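Grout fails before tile does. In the survey of 87 wet rooms at Ustness, the cement joints had softened along the lower courses while the glaze above them stayed sound. Water enters at the joint and travels behind the face.
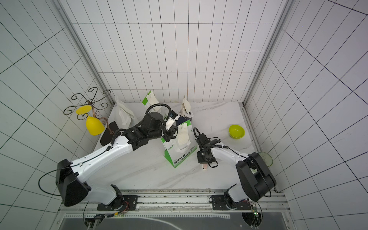

Torkach, the contractor, now specifies a joint of 2 mm with an epoxy filler. Idham, the housing body, prefers cement and a yearly reseal. Epoxy costs more per metre and sets quickly, so small batches are mixed. Cement is easier to rake out.

Bako tested both under 1000 wash cycles. The cement samples lost almost 200 grams per panel. Results for the epoxy are due in June.

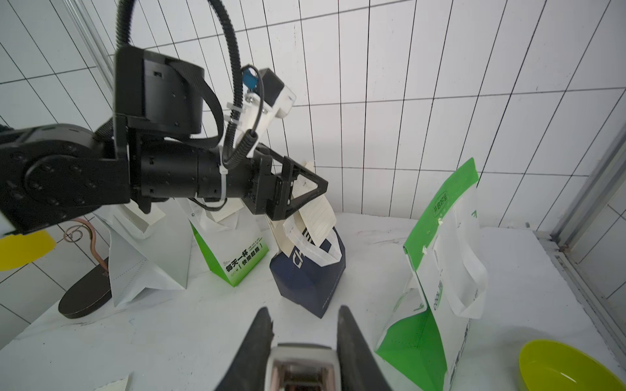
A cream-coloured card with faint printed lines, held in a black gripper.

Movement joints at corners should be left free of either filler.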